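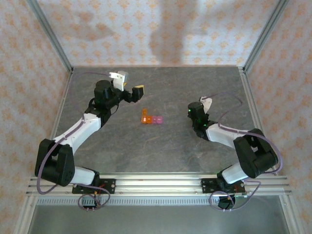 Search this site Enter keywords Go

Tuesday, December 31, 2024
Nawal Ait Brahim and Raimo Halonen

4.2 Open-day demonstration

The Plosholm cell was shown to visitors in May under the protocol of Section 3. Two arms share one rail and work over a common tabletop (Figure 4). Translucent cubes, orange and pink, are placed between the grippers, and a visitor names the cube to be moved. The arm with the shorter path takes it – ties go to the left arm.

Each request was limited to 2 attempts. Joint states were logged at 1000 Hz and kept for later replay. The policy had been trained on 3000 episodes recorded without an audience, and no weights were changed during the visit. We report the 300 visitor requests separately from the laboratory trials, as wording was not controlled.

Figure 4. Dual-arm cell with cubes between the two grippers.

Comments (2)

Anatole Hamel: Was the tie rule also used in the Rerik trials?

Annelore Hamann: Section 3 gives the log rate as 300 Hz. Which is correct?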